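Desktop Drawer Organizers: Frequently Asked Questions
Fetine Home Storage / Help / Small Storage
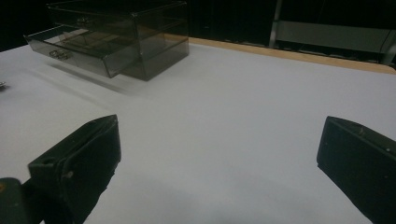
Two-drawer organizer in smoky gray acrylic, lower drawer pulled partway out.

Last updated 7/16/26 by Ulla Oksanen

What fits in the drawers?
Paper clips, stamps, cotton swabs, lip balm, earrings, sewing notions, USB sticks, spare keys. Most standard pens will fit if you lay them corner to corner. Full-size scissors and staplers will not. If you mainly need to store tall items, look at the Julto open caddy.

Is the smoky tint see-through?
Yes, partly. You can tell whether a drawer is full or empty and make out larger shapes, but you will not be able to read a label through it. Customers who want to see everything at a glance usually choose the clear version.

Do the drawers come all the way out?
They do. Pull the drawer by its looped handle until it clears the body. There is no stop at the back, so keep a hand under a full drawer as it comes forward. To put it back, set the rear edge on the runner first and push it straight in. If it goes in at an angle it will bind.

My drawer sticks. What should I do?
Take it out and check for crumbs or grit along the bottom edges. Wipe both the drawer and the inside of the body, let them dry, and try again. If it still sticks, make sure the organizer is sitting on a level surface. Do not use cooking oil or spray lubricant on acrylic.

How do I clean it?
Use lukewarm water, a drop of dish soap and a soft cloth. Skip paper towels, which leave fine scratches. Window cleaners with ammonia will cloud the surface over time, and so will rubbing alcohol. The organizer is not dishwasher safe.

Can scratches be removed?
Light ones, usually. A plastic polish and a microfiber cloth will take care of hairline marks. Deep scratches are permanent.

Will it scratch my table?
The bottom edges are smooth, but grit trapped underneath can mark a painted or matte top. We suggest putting on the felt pads from the box before first use. On oiled wood, including Skosimwood desktops, wait 30 days after oiling before you put anything on the surface.

Can I stack two units?
You can stack up to 2 units of the same size. Put the heavier items in the bottom one. Do not stack different sizes.

How much does it weigh?
Around 740 grams empty.

Can I keep it in the bathroom?
Yes. Humidity does not harm acrylic. Keep it away from hair dryers and curling irons, as well as nail polish remover, which will damage the finish on contact.

Do you sell drawer liners?
Yes, in gray felt and white cotton. They come in packs of four and are cut to size for the Krishnan and Fetine drawers. The cotton ones can be machine washed on cold.

A handle came loose. Can I get a replacement?
Handles are bonded to the drawer front and are not sold separately. We can send a whole replacement drawer. Write to us through the contact form with your order number and tell us whether you need the upper or the lower one. Orders placed before June may ship from our older stock, and the tint can be slightly lighter.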